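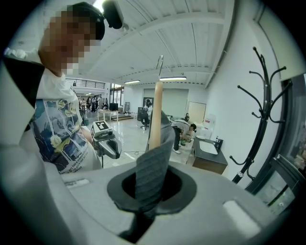

Brastildale Wooden Clothes Hanger, Set of 10

A good hanger is one of those small things you stop thinking about once you own enough of them, and that was the whole idea when Odair Pacheco drew up the first Brastildale. He had a closet full of sweaters with pointy shoulders (you know the ones, those little bumps that no amount of steaming seems to shift) and he wanted something wide enough to hold a heavy knit the way a person would.

So the arms on ours are broad and gently curved, and we sand them twice before the clear finish goes on. Run a silk blouse over one and it won't catch! The hook turns all the way around, so it doesn't matter which way your rod faces or which hand you hang with.
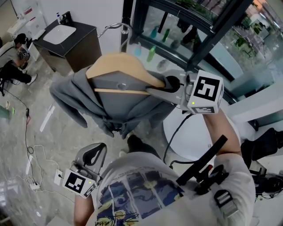 Hoodies and sweatshirts do especially well on these. Slip the hanger in from the bottom hem and you'll save the neckline from stretching, then let the hood fall to the back and give the sleeves a little tug so they dry or rest straight. If you're hanging something damp, leave a finger's width on either side for air, and please don't put it right up against a painted wall.

Customers often ask whether to choose this one or the Flunness. The Flunness is slimmer and has a trouser bar, so it's the better pick for a tight closet or for suits. For coats, robes and anything with a bit of weight to it, we'd still point you to the Brastildale.

Details
Width: 42 cm
Finish: clear, water-based
Hook: metal, full swivel
Sold in: sets of 10, or cartons of 100 and 200 for shops and hotels

Care: wipe with a soft dry cloth. A dab of Petchrat wood balm once a year keeps the finish looking fresh.

Cartons ship from our Brivitz warehouse, which closes for two weeks in August. For orders over 2000 pieces, write to us first and Odair will work out a price with you himself.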